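Simulating the pack cell before install: what happened to your operators' jobs?
Posted in: Workplace Automation > Cells and End of Line

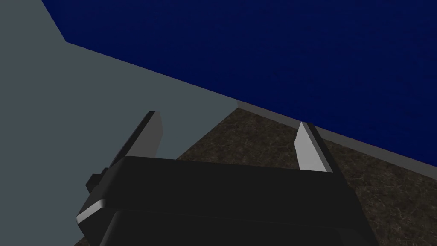
Sim render, gripper open, no part loaded.

kong_line2
We are replacing hand loading at end of line with a two-finger gripper cell. The integrator, Didetti, does the path work in simulation. Target is 953 cartons per shift. Current crew is 4 people on loading. The plan says 2 stay as cell tenders and the others move to inspection. Has anyone run this split for longer than a few months?

palletrow
We did, at Pitmont. Tending is not a loading job with less lifting. Most of the shift is fault recovery and pad changes. Two of our loaders liked it. One asked to go back to manual within a month.

Zendberg_maint
Disagree on fault recovery. If it takes up most of the shift, the cell was accepted too early. Ours faults on bad cartons and very little else. The bigger change was that maintenance now gets called for things the operators used to fix by hand.

palletrow
Your carton supplier is better than ours, then. Sim cartons are all square. Ours arrive with a bow in the long side, and the fingers close on air or crush the flap.

B. Yeom
Bo-ram Yeom, controls. Put the operators in front of the sim before the paths are frozen. Ours pointed out that the approach left no room to reach in and clear a jam. Moving it in the model took an afternoon. Also get jog and reset rights for tenders in writing. We had to argue for them after startup.

kong_line2
Reset rights are not in the spec. I will raise it. Inspection pays a lower grade here, and the plan does not mention that either.

Zendberg_maint
That is an HR question and should not hold up the cell.

palletrow
It will hold up the cell if the people training on it expect a pay cut. Settle the grade first.

kong_line2
Acceptance run is in April, 2000 cartons. I will post the fault log by type.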